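About us: what we do, and what we saw at the Lernilo open day

Tutulard is a co-op of 44 small food stores. We test equipment before our members spend money on it, and we publish what we think even when the seller would like us to wait. Most things we look at don't get bought.

On January 14, 2021, we sat in on an open day run by Lernilo, which wants to sell our stores a two-armed packing station. We had expected hardware. What we got was a simulation on a big screen and 21 people watching it. The groceries were computer-drawn, and so were the arms.

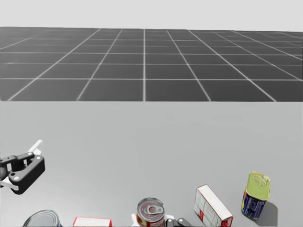 What we asked

Cans and boxes on a bare, pale gray table are the easy end of our trade. We asked about torn bags, wet lettuce and a dented can – the answer was that those would come later. We asked how long setup takes in a store with a sloping floor. Somebody wrote that down.

To be fair, the presenters didn't dodge. They said 482 practice runs had been done on this set of goods, and that a run in software costs next to nothing. We believe the second part. The first tells us little until we know how many went wrong, and that number wasn't on the slides.

Both arms have open, fingered grippers, and the five items are spread out with room between them. Our shelves don't look like that.
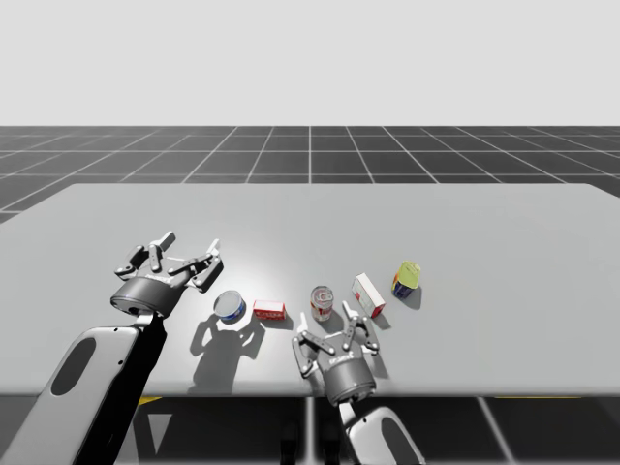 Tutulard Equipment Review Team

We have four testers and a back room at the Keane store. Lernilo has been invited to bring a real station there in April, and we'll supply the groceries. Our last report, on the Pletik label printer, is in the members' area. Stores that want to sit in on the April test should write to the team through the contact page.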